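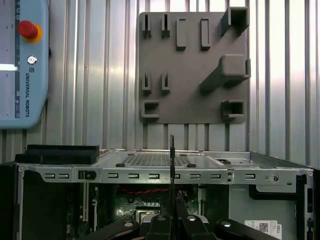

In July I moved from Bekdale to Cludmont, and for the first time in my life I had to decide what to do with all my old things. My uncle Shahab Taheri used to say that a thing is yours only if you know how to open it. As a child I found this very annoying. Now I am 300 miles from his kitchen table and I think of it every week.

The first thing I opened was my coffee grinder. A new one costs 210 dollars, the missing part cost 5. I needed a whole evening and lost one spring under the stove. 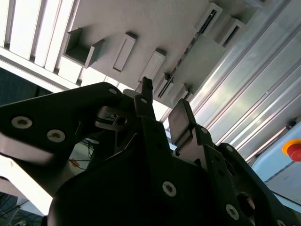
Hex-socket screws, close up.

My neighbor Mojtaba Shirazi has more patience than me. He gave me a box of small jars for screws, and I write on each jar where they came from.

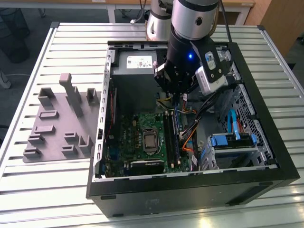

Old things are easier to understand, I believe. My radio has three parts I can name, the sewing machine maybe six. Even a desktop computer, when it lies open on its side like this one, shows you its memory and its power supply. My phone shows me nothing -- it is glued.

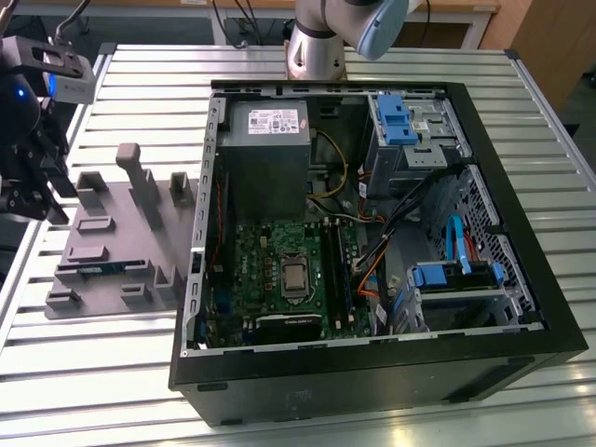 Tower with the side panel off.

Next is the sewing machine. The belt is already ordered.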